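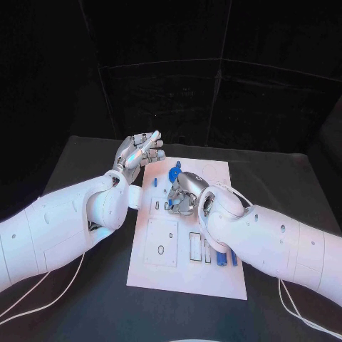

The white board with its outlines, and a round blue part.

I have been meaning to write up the layout board for a while. It is a flat white sheet with black outlines printed on it, one outline per part, and it sits on the dark gray table in the side room. I drew it in September after getting tired of parts rolling around in a tray.

The idea is old. People paint the shapes of their tools on a garage wall so they can see what's missing. I wanted the same thing lying flat, for small parts, with the outlines close enough to the real size that you can tell at a glance if you have put something in the wrong spot.

The drawing took an evening. The printing took much longer. I sent the file to Staketti first, and the sheet came back with every outline a little too small, which was my mistake, as I had exported it at the wrong scale. The second one was right. It cost me 50 dollars more than I had planned on, and I kept the first one for cutting on.

What went on it

There is a circle near the top right corner. On the left there's a big rectangle with a small upright oval in it, and above that a smaller rectangle with a narrow slot. Lower down in the middle are two tall slots next to each other. The left one is wider than the right. I made them different widths on purpose, and I still think they should be further apart.

I went back and forth on labels. My first draft had a part name in every outline, in small type, and it looked like a parking ticket. I took them all out. If the shape is drawn well you don't need the word.

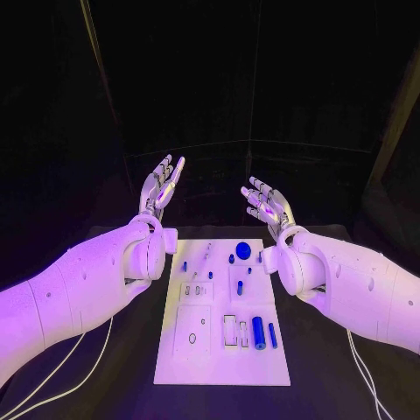
The other thing I argued with myself over was line weight. Thin lines look better on screen and vanish on a table. I went up two steps from what I thought was right, and then one more – that last step is the one I'd keep if I had to do it over.

White was the easy choice for the background. I did try a pale gray sample from Husano, and it was a nice material, heavier than the one I ended up with. But the table is dark already, and a white sheet on it is easy to find. The gray one went in the drawer.

I also looked at having the outlines cut as shallow pockets, so the parts would drop in. Gostside quoted me 402 for a single board. For that money I can reprint the flat one several times and change my mind each time, so flat it stayed.

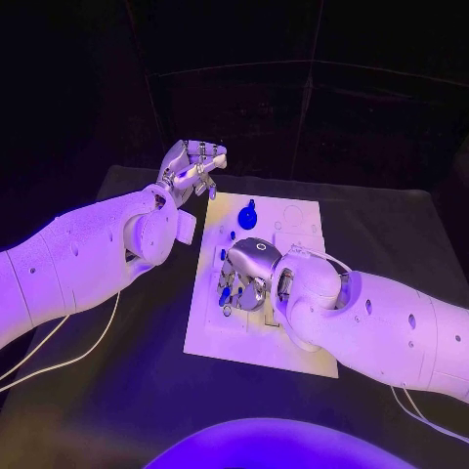 Things I would change

The circle is too close to the corner. I put it there to balance the big rectangle, and that was a decorating decision.

I'd leave a wider blank margin along the near side, for parts that haven't been placed yet. At the moment they have to start out somewhere on the table.

I'd also put a version number on the back in pencil. I now have two sheets that look nearly the same and I have picked up the wrong one more than once.

The next version is half drawn. I'm waiting on a material sample from Grímsdóttir before I settle the size, and if it's as stiff as they say I'll order two.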